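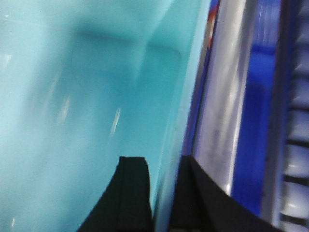
Bail conditions, part 2: the curfew tag

Last month's post covered how a first hearing works at Stelport magistrates' court. Several readers asked about the electronic tag that was mentioned in the Wurley warehouse burglaries, so I went back through my notes from the June hearings and wrote up the part I had skipped.

Two men were charged over the break-ins. One was remanded in custody. The other, Dean Tapley, was given bail with conditions, and it was the conditions that took up most of the morning. He denies the charge and the trial has not started, so I will stick to what was said in open court about bail.

The prosecution objected on the usual ground that he might commit further offences. The defence offered a package: live and sleep at his mother's address in Ellwood, stay out of Wurley, no contact with any witness, and a tagged curfew from 9 at night. The bench went out, came back and accepted it with one change, which was to add the co-accused's brother to the no-contact list.

People tend to think a tag follows the wearer about. The curfew type does not. It is a radio transmitter on the ankle, paired with a box plugged in at the address. During curfew hours the box checks that the tag is within range. If it is out of range, or the strap is cut, or the box is unplugged or moved, an alert goes to the monitoring company. Outside curfew hours it records very little of use to anyone. Location tags do exist and use satellite positioning, but that was not what was ordered in this case.

The exclusion from Wurley was therefore not being checked by the tag at all. It relied on someone seeing him there and ringing the police. Ruth Pearce, for the defence, made this point herself when the chair of the bench seemed to assume otherwise – a fair thing to do, given that it did not help her client.

A breach of bail conditions is not a separate criminal offence in England and Wales. Failing to turn up at court is. For a breach, the police can arrest and must bring the person before a magistrate within 24 hours, and the court then decides whether to carry on with bail, tighten it or remand. Time spent on a tagged curfew of nine hours or more a day can count towards a later prison sentence, at half a day for each day, which explains why the lawyers argued over the finish time.

I had the finish time down wrong in my first set of notes. It is 7 in the morning, so ten hours. The next hearing is listed for court 13 and I will be there if work allows.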